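旧案卷里的一张收据

上个月收拾书房,从最底下那只抽屉里翻出一沓复印件,橡皮筋已经老化,一碰就断了,纸哗啦一下散了满地。我蹲在地上一张一张捡,捡着捡着就坐下来看了,晚饭也忘了做。家里人喊了我三遍,我嘴上应着,人没动。

那是基尔基茨(Kirkitz)仓库失火案的材料。年轻一点的读者大概没听说过,我刚到报社跑法院口的时候,这个案子是我头一回从开庭跟到宣判的。案子说大不大,没有死人,烧掉的是一间仓库和里头存的布料,仓库租给一家叫法胡里(Fakhoury)的纺织品商行。可是在我们那个小城里,那年冬天人人都在谈它,理发的时候谈,排队买面包的时候也谈,我房东太太每天早上堵在楼梯口问我:“今天谁出庭?”我若说不知道,她就很失望,好像我白拿了报社的薪水。

火是十一月的一个夜里烧起来的。消防队说起火点在后门内侧,有助燃物的痕迹。警察很快就盯上了商行的会计,薇罗妮卡·科勒(Veronika Koller)。理由听起来也顺:她刚和老板吵过架,她有后门钥匙,当晚没有人能证明她在家。报纸上的标题(惭愧得很,有两条是我们报社的)几乎已经替法官把判决写好了。那时候我觉得这没什么不妥,大家都这么写嘛。现在回头看那几张剪报,脸上还是发热的,尤其是有一条,把“涉嫌”两个字放在了副标题里,字号小得要凑近了才看得见。

我第一次见到科勒本人是在预审庭上。她穿一件灰色的大衣,坐得很直,回答问题之前总要停一停,像是在心里把数字加一遍。检察官嫌她慢,旁听席上也有人小声说,这是在编。可我后来跟会计这一行的人打过不少交道,发现他们好些人都是这么说话的,问他今天几号,他也要停一停才肯答。

替她辩护的是阿贝娜·埃西恩(Abena Essien),当时刚执业没多久,借用别人事务所的一间小屋子办公,暖气时有时无。我去采访她,她一边说话一边戴着露指手套翻卷宗,给我倒的茶比她自己那杯满。她不太愿意谈案情,倒是问了我一大堆问题:你们报社写稿子的时候,谁来核对?核对到什么程度?如果警方的说法和你自己看到的不一样,你用哪一个?我答得吞吞吐吐,回去的路上越想越不是滋味。

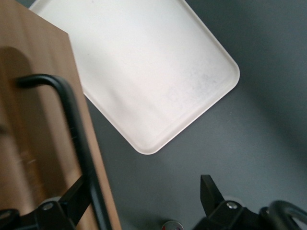 说回案子。控方手里最硬的一样东西,是一张收据,金额是1,401,开票的是一家卖清洗溶剂的铺子,叫齐利克(Zillik),抬头写着商行的名字,签收栏里是科勒的姓。控方的说法是,她拿公家的钱买了溶剂,囤在后门边上,挑了个晚上点了火。账本里没有对应的这一笔,这就更像是偷偷摸摸干的了。

埃西恩律师做了一件在我看来笨得不得了的事情。她把商行那一整年的账,连同齐利克铺子的存根,从头到尾对了一遍。没有助手,也没有电脑可用,全凭一把尺子压着一行一行往下看。她后来告诉我,看到后半夜,数字会自己在纸上跑,要站起来去走廊里走一圈再回来。这样对了24天。

对到最后她发现,那张收据的编号跟它前后的存根接不上。前一张和后一张都是春天开的,这一张上的日期却写着十一月。她又去铺子里问,老掌柜记得很清楚,那一本收据簿春天就用完了,十一月用的是另一本,纸的颜色都不一样。也就是说,有人拿了一张春天的空白收据,事后填上去的。

开庭那天她把两本收据簿并排放在法官面前,也没有什么慷慨陈词,声音甚至有点哑(她那几天感冒了)。她只是请法官自己翻。法庭里安静得很,就听见翻纸的声音。我坐在第二排,手里的铅笔断了,不敢低头去找,怕错过什么。科勒还是坐得那么直,停了一停,然后用手背擦了一下眼睛。

后来的事情就走得慢了。警方重新查,查到了商行老板的一个合伙人,他用一家名叫格伦德克斯(Grendex)的空壳公司给那批布料多投了一份保,仓库里剩的货其实也远没有申报的那么多。他起初什么都不认,换了两回律师,到第三次开庭前一天认了。判决下来的时候已经过了很久,街上的人早就不谈这件事了,我们报社给了它一个豆腐块,排在天气预报上面。科勒无罪的那条消息更短,总共31个字。我数过,当时是气得去数的。我跑去找编辑理论,编辑人倒是很和气,请我吃了一块点心,说版面就这么多。点心我吃了,稿子也没加长。

这些年我常常想起这件事,每次听见身边的人谈起哪桩新案子,语气笃定得像亲眼看见似的,我就想插一句:收据看过了没有?多半也没插成,饭桌上扫兴总归不好。可是年纪大了,胆子反而大一点,前些日子在亲戚家,大家正说本地新闻里那个被带走问话的年轻人,说得有鼻子有眼,我还是没忍住,把基尔基茨的事从头讲了一遍,讲到汤都凉了。侄女听完问我,那个会计后来怎么样了。

这个我倒是知道一点。科勒没有再回商行,搬去了邻城,在一所中学里管账,一直管到退休。官司结束以后她每年冬天都给埃西恩律师寄一张卡片,有一年也给我寄了一张,上头只写了一句“祝您身体健康”,签名写得工工整整。我一直不知道她有没有读过我们那些标题。我想应该是读过的,那么小的城,怎么可能没读过呢。卡片我留着,就夹在这沓复印件里,这回也一块儿掉出来了。

埃西恩律师去年不再接案子了。我给她打电话,告诉她我翻出了当年的材料,她在那头笑,说她那一份早就被水管漏的水泡烂了,问我能不能给她复印一套。我说当然能!第二天就抱着去了街口的文印店。店里的小伙子一边放纸一边瞄,问我这是不是要写书。我说不写书,给老朋友的。他说那张收据复印得太淡了,要不要帮我调深一点,我说好,调深一点,编号那里最好看得清楚些。

复印了大约18页,有几页实在糊得厉害,我就在旁边用铅笔把字补上。补到那条31个字的消息时,我照样抄了一遍,在底下给她写了句道歉的话。写得不好,划掉又写,最后还是寄出去了。她前天回了信,信里一个字没提道歉的事,净在说她家阳台上的天竺葵今年冬天居然没冻死,还让我有空过去坐坐,茶她来泡。

我打算等天再暖和一点就去。从我这里坐车过去要换一趟,中间那个站没有候车室,风大。要是有读者当年也住在基尔基茨附近,还留着那时候的报纸,尤其是我们报社以外的,请给我留个言,我很想看看别人家是怎么写的。寄费我出,看完一定原样寄还。

2025年2月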